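Why I Still Want an Apple in Season

Every fall I get silly about apples, and I'd like to talk you into it too. The farm stand at Takilthorpe put out its first crates in August this year, and I drove 40 miles for them without one regret!

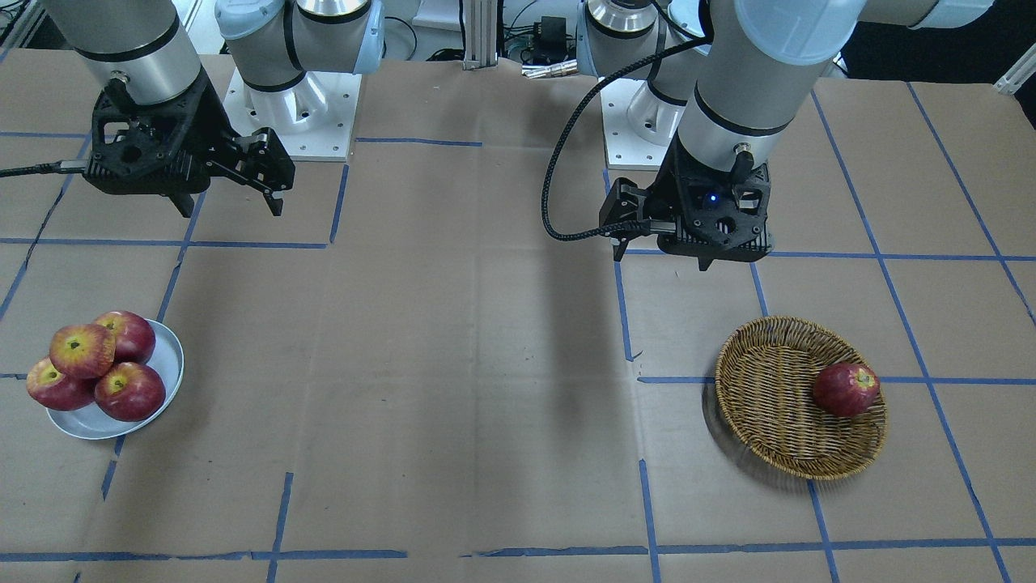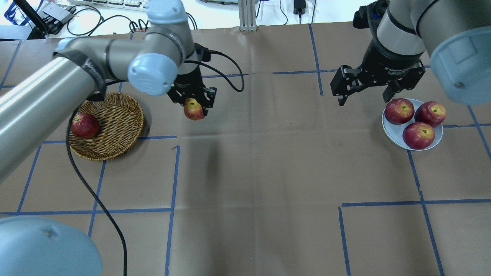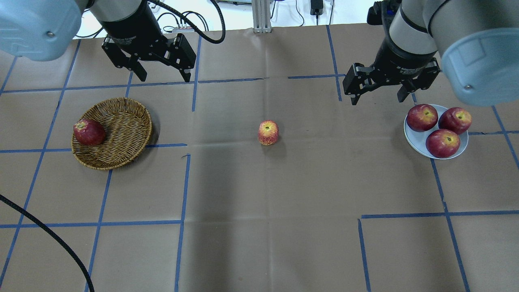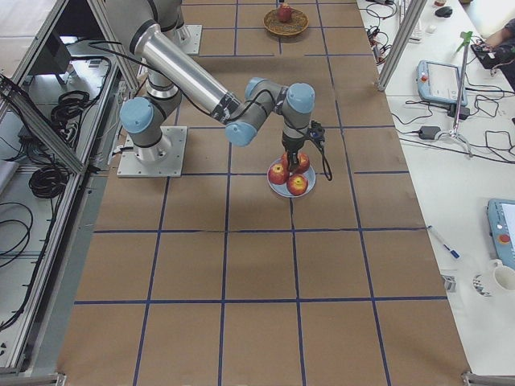 Brown paper and blue tape in all four; apples in all four too.

A supermarket apple is fine. It's sweet, it's crisp, it tastes the same in March as in October, and that sameness is exactly my complaint. The old orchard above Flanarbridge grows some 200 kinds, and half of them I'd never heard of until I bit into one. There's a knobbly russet that tastes of pears and nuts (ugly as a potato, and I love it), and a sharp green cooker that falls into fluff in the pan.

My neighbor Xiuying Luo thinks I'm overdoing it. An apple is an apple, she says, and then she eats three of mine on the porch.

So buy the odd ones. Ask what they're called, ask which ones keep until spring, and take home a bag of something you can't pronounce. Growers only keep the strange old trees if somebody wants the fruit, and I want it very much.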